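Desktop computer tower

A desktop computer tower is an upright case holding the main parts of a personal computer. Towers are often described as easy to repair at home, a claim that deserves some doubt. Many cheaper models use odd-sized power supplies, and a spare can cost more than the machine is worth.

Sellers also favour the word "upgradable". In October a repair shop in Durnbridge checked 39 used towers and found that only 4 could take a current main board - hardly a strong record. The maker Hemmin disputed the count but gave no figures of its own.

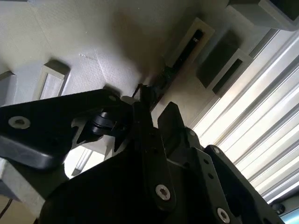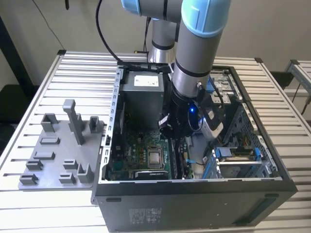
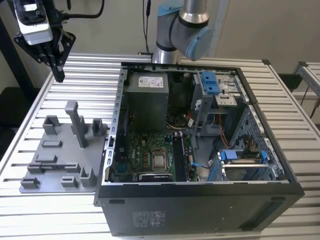 Second and third images: computer cases opened on a metal work table.

Claims about cooling are no firmer. Skostis, a case maker, says its larger towers run quieter, but has published no test results. Size alone says little about noise, as fan speed and dust also matter.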